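**Hafermilch flockt im Kaffee – Kosanel oder Yilma?**

**muehlrad79:** Seit December-Umstellung, also seit dem neuen Rezept, flockt mir die Kosanel Barista in jedem Filterkaffee aus. Zwei Packungen probiert, gleiche Charge.

**teigrolle:** Liegt am Kaffee. Helle Röstung hat zu viel Säure.

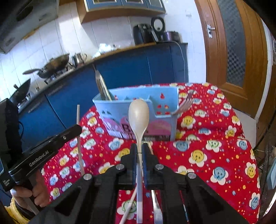 Nimm eine dunklere und gieß die Milch zuerst in die Tasse.

**muehlrad79:** Röstung ist dieselbe wie vorher.

**Lorbeer_k:** Sehe ich anders als teigrolle. Yilma flockt bei mir auch in heller Röstung nicht, kostet bei Clostex aber 2 Euro.

**teigrolle:** Yilma schmeckt dafür nach Pappe.

**muehlrad79:** Ich kaufe morgen eine und melde mich.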